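Chapter 7

When the Student Handbook Meets the Student: Academic Misconduct Procedures in Practice

Before you read

Find your own institution's policy on academic misconduct. Note how long it took you to find it, and how many of the links on the way were broken. Keep both numbers handy for the discussion at the end of section 7.2.

7.1 The matter of the second lab report

In the second term of his third year at Trarnard College, Waqas Magsi handed in a lab report that shared four paragraphs with a report handed in the year before by somebody else. The marker noticed because the earlier student had misspelt "apparatus" in an unusual way, and so had Magsi. The marker wrote "see me" in the margin. Magsi, who collected his marked work at the end of each term in one large armful, did not see it.

What followed took up most of a year, used 2511 pages of paper by the college's own reckoning, and ended in a finding that both sides described as a win. We will spend this chapter with it. The case has no villain to speak of and the sums of money are small. It was chosen for those reasons. Students who come to the study of university discipline through the newspapers tend to arrive with a head full of scandal, and scandal is a poor guide to the subject. Most of what a discipline office does is closer to what happened to Magsi: a small wrong, possibly, handled by decent people using a form that had been designed for something else.

The form in this case was the Nestier form, named after the software company that supplied it. Trarnard had bought the Nestier package to deal with parking appeals. It worked well for parking appeals. When the college found itself with licences left over, it moved academic misconduct onto the same system, and for the first year any student accused of plagiarism was asked to give the registration number of the vehicle. Magsi, who rode the bus, wrote "bus".

It would be easy to laugh at this and the college's staff did, at the time. But look at what the form did to the case. It had a box for the offence, a box for the penalty and a box for the student's reply, in that order. A parking appeal begins with a fine already on the windscreen. The appellant is trying to get out of it. An allegation of misconduct is supposed to begin with nothing decided at all, and yet the marker could not submit the allegation until the penalty box had been filled in. She chose the lightest item on the list, meaning it kindly. When Magsi opened his email he learned that he had been accused of copying, and also that he had been given a zero.

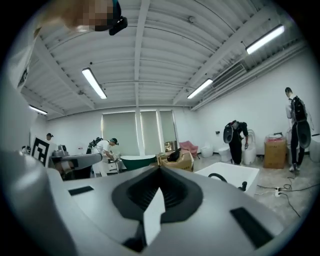 Lawyers call this kind of thing prejudgment, and we will meet the formal test for it in section 7.4. For now it is enough to notice that the marker had judged nothing. If you had asked her, she would have told you (and later did tell the panel, at some length) that she had an open mind. The software had closed it on her behalf.

7.2 Who decides?

The college rules gave the first decision to the head of department. The head of department was on leave. The rules allowed for an acting head to decide instead, and there was one, but the acting head had also been the person who set the lab report, wrote the instructions for it, and told the class – in a lecture that was recorded – that they should "feel free to look at how last year's group laid theirs out".

Read that sentence again. Does it permit copying? Almost certainly it doesn't. Does it explain how a tired student might come to have last year's report open on one side of the screen and his own on the other? It might. Either way, the person who said it had become a witness, and a witness makes an awkward judge.

The acting head saw this and stepped aside, and deserves more credit for it than she got. The case passed to the Bangash Panel, a standing body named for a former dean, which had last met four years earlier to consider the theft of a lectern. It was meant to have 3 members. It had 2. The third seat belonged to a student representative, and the students had not elected one, having not been told there was a vacancy.

A two-member panel can do plenty of useful things, but it can't break a tie. The chair's view was that the question would not come up. Readers with any experience of panels will know what happened next.

Points to consider

Suppose you are the panel secretary. The rules say the panel "consists of" three members and say nothing about a quorum. Draft a short note to the chair on whether the hearing should go ahead. Then draft the note you would write if the chair had already booked the room, ordered the sandwiches and told you so.

Compare your two notes. If they differ, mark the sentence where they part ways.

7.3 The first hearing

The first hearing was set for July, when the college was shut to everyone except builders. Magsi got ten days' notice, as the rules required. The notice told him that he could bring a support person, that the support person could not speak, and that if he wished to call witnesses he should name them on the attached sheet. No sheet was attached. He wrote asking for it and received an automatic reply thanking him for his interest in parking.

We should be fair to the college here. The discipline office was one person on three days a week. She dealt with cheating, noise complaints, misuse of the boat shed and the yearly argument over who may wear what at graduation. Institutions like to describe their procedures as though they were carried out by some large, calm department with a corridor of its own. When you read a policy that says "the University will promptly inquire", it is a good habit to ask who the University is, and whether she has been replaced since she went on maternity leave.

At the hearing the panel had before it the two reports, with the shared paragraphs marked in yellow, and a similarity score from a checking service called Ondgate. The score was 38 per cent. Nobody in the room could say what it was 38 per cent of. The chair took it to mean that a little over a third of the report had been copied. The other member took it to mean that there was a 38 per cent chance of copying, and so, very properly by her own lights, thought the case not proved. Each thought the other was being obtuse.

Magsi was asked whether he had copied the paragraphs. He said that he had copied the method section, everyone did, the method was the same, and he had meant to go back and change it. He was asked about the spelling of "apparatus". He said he had always spelt it like that. This was checked against his earlier work and found to be true.

So there it stood: one vote each way. The chair ruled that in a tie he had a casting vote. There was nothing in the rules about a casting vote. He had chaired a tennis club for many years and it had always had one.

7.4 What the appeal was about

Students who lose a hearing usually want to appeal on the ground that they didn't do it. Appeal bodies usually want to hear anything else. Magsi's first letter of appeal ran to six pages and concerned the method section. His second, written after an afternoon with the students' advice service, ran to one page and raised these matters:

The penalty had been recorded before he was asked for a reply.

The panel was a member short.

The casting vote came from nowhere.

He had been given no proper chance to name witnesses, including the lecturer whose words were on the recording.

Notice what is missing. The second letter does not say that he is innocent. It doesn't need to. A fair process is owed to a student who copied every word as much as to one who copied none, and if you find that irritating you are in good company, as many of the people who run these processes find it irritating too.

The appeal was allowed. The college's final report, dated May 2024 and running to forty-one pages, set the finding aside, declined to hold a second hearing, and reminded Magsi to acknowledge his sources. The zero was lifted and the report was marked on its merits. It got 52. The college also paid back $1058 in fees for a unit he had repeated while he waited, although it took another round of letters to establish which office the refund should come from. The cheque was sent with a covering note from the parking section.

In the rest of this chapter we take the four grounds one at a time, beginning with notice and the right to reply. Section 7.5 sets out the general rules, and section 7.6 looks at how far a college may depart from its own written procedure when following it would be slow, costly or silly. Keep the Magsi file beside you as you read. The original allegation form is reprinted in Appendix C, vehicle details included.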